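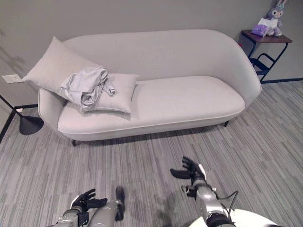
How often should the hands be checked for trapped fibres?
After every session in which the machine handles cloth, and again before the wrist camera is calibrated.

Section 3. Hand and wrist set-up, Grunimar two-arm unit

3.1 Before starting
1. Park the base on a level floor with both arms clear of furniture.
2. Set the speed limit to 70 on the Borkusex control panel. The value is a percentage of full joint speed.
3. Confirm that the stop button works. Press it, try to jog one joint, then release it.
4. Check that the forearm cables have enough slack for a full turn of the wrist.

CAUTION: Keep hands and loose clothing away from the fingers while the drives are live. The stop button removes drive power but does not open a closed grip.
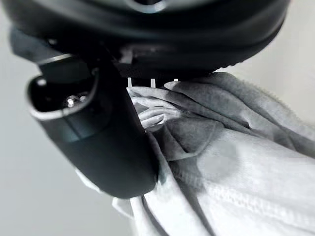

Tutent Handling Group — Workshop Notes

3.2 Checking the grip on cloth
1. Select SOFT GRIP and set the closing force to 2.
2. Bring the wrist down until the housing touches the upper folds. Stop there. Pressing further pushes fabric into the gap behind the finger.
3. Close the finger slowly and watch the wrist view. Cloth should gather beneath the housing without passing over the screw recess.
4. Hold for 3 seconds, then open.
5. Switch off the drives and look along the underside of the housing. Remove lint with a dry brush.

Note: Do not use compressed air. It drives fibres past the rim and into the bearing.

If the finger stalls before closing, read the motor current. A reading above 700 mA with no cloth in the grip means that fibre has reached the joint. Remove the finger, clean the joint and refit it as described in 3.4. Pale cloth makes lint hard to see on the wrist camera, so inspect by eye as well.

3.3 Setting the head camera
1. Tilt the head down until both hands appear in the lower part of the view.
2. Lock the tilt and run HEAD ALIGN.
3. Move each hand to the left and right limits of its travel. The hand must stay in view throughout.
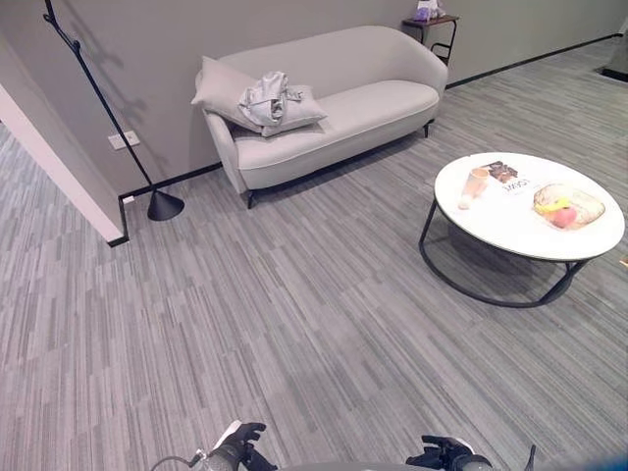
4. Save the limits under the name of the room. Limits saved for one room must not be loaded in another, even where the furniture is similar.
5. Mark low tables and lamp bases as keep-out areas. Thin poles are easily missed by the depth sensor — enter these by hand.

CAUTION: Repeat steps 1 to 4 if the head has been knocked or the tilt lock has been released.

Faults in the tilt lock go to Zorica Živković. Spare fingers and Perić brushes are held by Bhavana Bangera. Quote the arm side, left or right, when ordering.

Section last revised January 1, 2020. For refitting the finger, continue to 3.4.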